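About Histeo

Histeo repairs, regrinds and refires decorated tableware for restaurants, small hotels and private households. The workshop handles porcelain, bone china, stoneware and earthenware. Glass and enameled metal are not accepted.

The company started in Villach as a kiln maintenance service. Customers who ran their own decorating kilns kept asking what could be done with plates that came out with pinholes, dull bands or lifted transfers. Testing those rejects took up more and more of the week, and in the end the kiln service was dropped. Repair and redecoration are now the whole business. The second workshop, on Cervantes Street, takes the packing, the counter and the sample library. All firing is still done at the first one.

What we do

Rim grinding. Small chips on the rim or foot are ground back with diamond pads under water and polished. The profile of the piece changes slightly. On a set, we can take the other rims down to match, but most customers prefer to leave them alone.

Glaze scratches. Gray marks left by cutlery are usually metal deposits on the glaze and come off with a mild acid paste. True scratches are cuts in the glaze. They can be softened by refiring, provided the body has not taken up water through years of use.

Transfer replacement. Worn on-glaze decoration is removed and a new ceramic transfer is applied and fired. If the original sheet is no longer available, the pattern is redrawn from the best surviving piece in the set. Colors are matched against fired tiles under daylight lamps, never against paper proofs or a screen.

Banding. Colored and metallic lines are applied by hand on a wheel. Metallic bands are not suitable for microwave use, and this is noted on the delivery slip.

How a job runs

Pieces are logged on arrival and tapped to check for hidden cracks. A cracked piece rings short and flat and goes no further. Sound pieces are washed and then dried in a cabinet for 27 hours. Refiring damp ware causes spitting and black specks in the glaze, so the drying time is not shortened for urgent orders.

On-glaze colors at our workshop mature between 700 degrees Celsius and a somewhat higher point that depends on the pigment. Reds and oranges are the most sensitive. Fired too high they turn brown, and with poor ventilation they gray out. Where a pattern combines reds with blues or greens, the two groups are fired separately, reds last. This adds a day.

After cooling, each piece is checked by eye and by fingertip. A trial piece is sent to the customer before the rest of the set is fired. Work continues once the trial has been approved in writing.

Minimum quantities

Single pieces are accepted for grinding and cleaning. For redrawn transfers the minimum is 6 pieces of the same shape, as the cost of the sheet is the same either way. Restaurants with a continuing pattern can have sheets held in stock for 2 years.

Patterns

The sample library holds floral borders, plain bands, leaf sprays and a few geometric rims. Small motifs in an oval or circular ring are the most frequent request. They wear well if kept inside the well of the plate and clear of the rim, although the cutting area still takes some abrasion. Customers are welcome to bring a placemat or table linen for color comparison – cloth and glaze shift differently under warm bulbs.
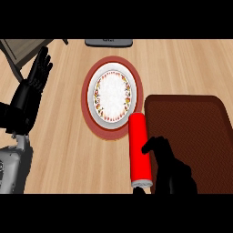 Materials and safety

All colors used on food surfaces are lead-free and cadmium-free. Older pieces may carry decoration that is neither. If a leach test shows release above the limit, the decoration is removed or the piece is returned marked for display only. Frits and fluxes are purchased from Zemitz in sealed lots, and the lot number is recorded against each job.

Visiting

The Cervantes Street counter is open on weekday mornings and all day Wednesday. The firing workshop is closed to visitors while kilns are loaded. Ware sent by carrier should be packed upright, on edge, with card between pieces – stacked plates break in transit far more often. Please include a note with the number of pieces and a return address.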